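Sorting and Bagging of Mixed Produce: A Study of Packing Practice for Small Orders

Student project report
Department of Food Distribution and Packaging, Uston College
Submitted by Solange Boyer
November 2025

1. Background

Uston College runs a produce box scheme for students and staff who live within walking distance of the main site. Orders are small and mixed. A typical order contains two or more kinds of fruit and one kind of vegetable, each of which must be bagged separately before it goes into the delivery crate. The scheme began in February and has grown faster than its packing methods. Complaints received over the summer dealt mainly with bags that had opened in the crate and with orders in which two kinds of produce had been placed together.

The present project was set by the department in response to these complaints. Its purpose was to examine the bagging step alone – from the moment produce leaves the basket to the moment the bag is closed – and to recommend a bag and a working order that could be taught to a new packer in a single session.

2. Scope

The project covered firm fruit, mangoes, apples and sweet peppers. Soft fruit and leafy vegetables were excluded, as they are packed in trays under the existing procedure. Pricing, weighing and delivery were also outside the scope. The trials used 588 bags in total, all of the clear resealable type.

3. Work Area and Materials

The trials were carried out at a bench with a dark, slate-colored surface. The color was chosen for contrast, as clear film is difficult to see against a white counter and empty bags were frequently mislaid during the first week. Produce was brought to the bench in an open basket and returned to it between runs.

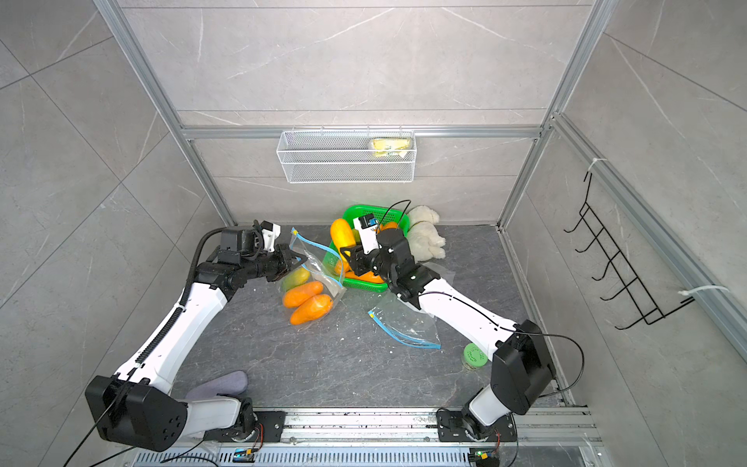 Three makes of bag were compared. The Grelletti bag is made of thin film and has a press-to-close seal without a slider. The Jacquet bag has a heavier film and a slider closure. The Gruvport bag is similar to the Jacquet in size, with a narrower seal. All three were bought at retail in the medium size, and every bag was checked for splits before use. Bags that failed this check were set aside and do not appear in the results.

Model produce was used for part of the work, mainly during practice runs, in order to limit waste. Real produce bruises after repeated handling, and the department's rules on food use do not allow bruised items to be returned to the scheme.

4. Method

Each run followed the same order of work. The bag was opened along its full width, one side of the mouth was held up, and the items were placed inside one at a time, with the largest first. The bag was then laid flat, the air was pressed out toward the mouth, and the seal was closed from one end to the other. Filled bags remained on the bench until the order was complete.

A run was recorded as satisfactory if the bag stayed closed when lifted by its top edge and if the contents could be identified through the film without turning the bag over. Each condition was repeated on four separate occasions. The order in which the makes were tested was changed each time so that practice would not favor the last one.

5. Observations

5.1 Visibility of contents

Color was the most useful guide to what a bag held. Orange and yellow peppers were recognized quickly, even where the film was creased. Apples were harder to identify when light from the ceiling fell directly on the bag, and glare was noted in the log more often than any other difficulty. Moving the bench away from the lamp reduced the problem but did not remove it.

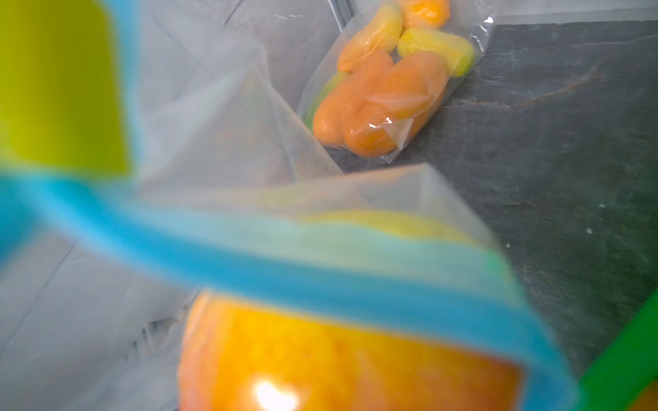
Figure 2. Apple in a clear bag with a blue seal strip; behind it, a bag of small sweet peppers on the dark surface.

5.2 Filling

Peppers of small size were the easiest items to bag. Five could be placed in a medium bag with enough room left to close the seal. Mangoes required more care, as a mango set in crosswise tended to push against the seal and force it open again. Placing long items side by side along the bottom of the bag gave a better result.

The mouth of the bag caused more delay than the produce. Thin film clings to itself, and a packer working quickly will often catch only one layer. Where one side of the mouth was held by the seal track itself and not by the film below it, the bag remained open and the second item could be placed without stopping.
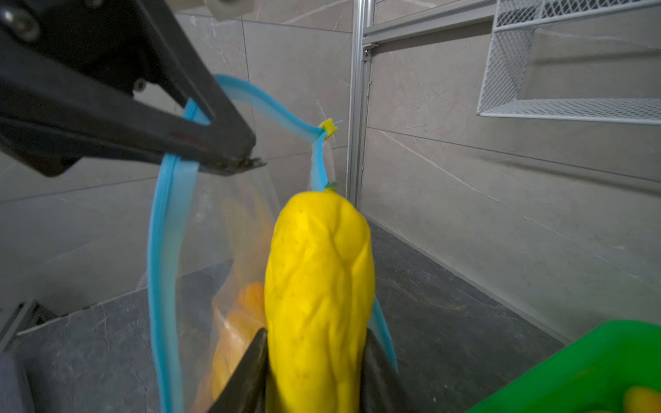
Items with an uneven surface were slower to place than smooth ones. Ridges caught on the edge of the seal, and the packer had to lift the item clear and lower it again. The recommended practice is to hold such items upright and to lower them narrow end first where the shape allows.

5.3 Closing

Slider closures were preferred for full bags. On the press-to-close type, a gap was commonly left at the far corner, and more than 4 runs in one afternoon had to be repeated for this reason. The slider has its own weakness: if it is not brought fully to the end of the track, the bag looks closed and is not.

6. Recommendations

The Jacquet bag is recommended for mixed orders. The Grelletti bag may be kept for single items, where its lower price is an advantage – provided that the far corner is checked by hand. One kind of produce should be placed in each bag without exception.

New packers should practice opening and holding the bag before any produce is introduced. The packing bench should keep its dark surface, and the lamp above it should be fitted with a diffuser before the next term.

7. Further Work

The effect of cold storage on the seals was not tested. Bags taken from the refrigerator may collect moisture along the track, and a short trial under those conditions would be needed before the recommendations are applied to chilled orders.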